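Small closet, long life: a talk with Thitima Chuensuk

Thitima Chuensuk is late, and so am I, so we call it even. She's got a coffee in one hand and somebody's winter coat over her arm, lining hanging out. The coat goes on the counter. The coffee goes on top of the coat. She sees me looking.

"It's got a lid," she says.

Her shop is called Meesuk, two doors down from the bus stop in Emerton, and it fixes clothes. Hems, zippers, elbows, moth holes, waistbands. She has been doing it for six years in this spot and before that out of her apartment, which was 229 square feet and had one closet. The apartment is what I came to ask about. She's been giving evening talks at the Gudport library on living with very little closet, and the last one ran out of chairs.

So, why closets?

"Because that's where the damage happens," she says. "People think it's wearing that kills a shirt. Sometimes. But mostly I see shirts that were squashed, or washed too much, or dried on high for years. You can tell. The collar goes wavy."

She grew up with three sisters and one wardrobe. Everything in it was folded except for school uniforms, and there was a rule about who got the hangers. Her mother ironed at night. She doesn't make it sound romantic – she says it was annoying, and she never once found her own socks.

When she moved to the small apartment she brought way too much. The overflow went into a storage unit out on the Haltberg road at 115 dollars a month. She paid for it for most of a year.

"And I visited it twice! I paid for a place for pants to sit in the dark. I was fixing other people's clothes to make the money to pay for the place for my pants."

She emptied it one October. Gave most of it away, cut up some for patches, kept a bag of wool that she's still working through. The wool is in a drawer under the register. She pulls out a sleeve to show me, green, felted down to almost nothing. Somebody washed it hot. She uses it for elbow patches now and says it's the best thing that ever happened to that sweater.

I ask what she tells people first, at the talks. She says wash less, and people get upset.

"They hear 'dirty.' I'm not saying dirty. I'm saying a pair of jeans you wore to sit at a desk doesn't need the machine. Hang it up, let the air get at it, wear it again. Socks and underwear, every time, obviously. T-shirts, depends on you. Depends on August."

Cold water for nearly everything. Inside out for anything dark. Half the detergent people use, and no fabric softener on towels or gym stuff, she's firm on that. As for the dryer, she'd rather you skipped it but she isn't going to follow you home.

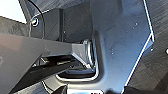 One regular at the library talks thinks she lets dryers off much too easy, and has told her so from the second row, more than once: a shirt that never goes in the dryer will outlast its buttons, and anybody with a shower rod has room for a drying line. Thitima agrees with all of it. She just doesn't think it'll work on people with kids.

"I've had mothers come in here with four loads a week. I'm going to tell them to use a shower rod? Low heat. Take it out a little damp. Fine. Good enough."

The phone rings. She lets it. It rings again and she picks up and says "Wednesday" – no, sorry, she says "next week" and hangs up, I had my notes upside down. Zipper, she tells me. It's always a zipper.

Back to closets. Her view, and she holds it pretty hard, is that most people have enough space and too many things pushed into it. The test she gives is simple. Put your hand flat between two hangers. If you can't do it without shoving, something has to come out. Clothes need a bit of air round them or they hold onto creases and smells, and in a damp building they do worse than that.

What about folding versus hanging? I fold everything, I tell her. I get a look.

"Sweaters, fold. Always. A knit on a hanger gets longer and gets little horns on the shoulders. T-shirts, either way, who cares. I hang mine because I'm lazy and I want to see them. Button shirts, hang. Pants, whatever fits your rod. If you don't have a rod, put up hooks."

She's big on hooks. In the 229 square feet there was no rod worth the name, just a bar that came out of the wall the first week, so she went with hooks and a hanger on each one. It's slower to fill up, she says. A hook holds what it holds. On a rod you can always squeeze in another one, and another, and then you own fourty shirts and wear the same five.

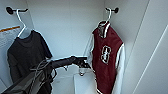 A dark T-shirt on a white hanger, hung from a black wall hook.

Don't hang by the loop inside the collar, either, if the thing is heavy. The loop's fine for a gym peg for an hour. Leave a wet coat on one all winter and the loop rips, and it usually takes a piece of the collar with it. She did eleven – no, she won't give me a number, she says "a lot" of those last winter. The fix is cheap if you bring it in early. If you keep wearing it, less cheap.

And hangers? I expected a speech about cedar. Nope.

"Plastic is fine. Get ones that are the right width, that's it. If the end pokes out past the shoulder seam, too wide. I don't care if it's beautiful. And when you pull a T-shirt off, go from the bottom. Don't drag the neck over the hanger, that's how you get the bacon collar."

Bacon collar is her term. I've got several.

We get onto money, because she wants to. She thinks people are scared of repair prices because they don't know them. A basic hem at Meesuk costs less than lunch. A new zipper in a coat costs more, and people flinch, then go buy a whole new coat. She had a customer come in with a coat that cost 1000 dollars, bought on sale and still bragging about it, who didn't want to pay for a lining. She talked him into it. He's been back with a bag of stuff every fall since.

"He told me he didn't know you could just do that. Replace the inside. He thought it was finished."

Does she ever tell somebody to give up on a thing? Yes. When the cloth itself is gone. She holds it up to the window, and if the light's coming through all over, not just the one spot, then a patch has nothing to hang on to. She'll sew it if you insist. She'll tell you it won't last. Kids' stuff and dead relatives' stuff, she doesn't argue, she just does it.

The next talk is on moths, and she's already been warned by the library not to bring samples. She did last time. They were in a jar, she says, it had a lid.

I ask what she's wearing, where it's from. Blue work shirt, cuffs turned. It was her landlord's. He was throwing it out and she asked. The collar's been flipped once so the worn side is underneath, and she shows me the stitching, very small, slightly off at one corner. She did it on the bus.

Somebody comes in holding a pair of pants with the button gone. Thitima already has a tin open before he's finished explaning. She asks if he kept the button. He didn't. She asks if he's in a hurry, he says kind of, and she points him to the chair I'm in.

Meesuk is open mornings and late afternoons. She closes in the middle for lunch and deliveries, so call ahead if you're coming over from Gudport.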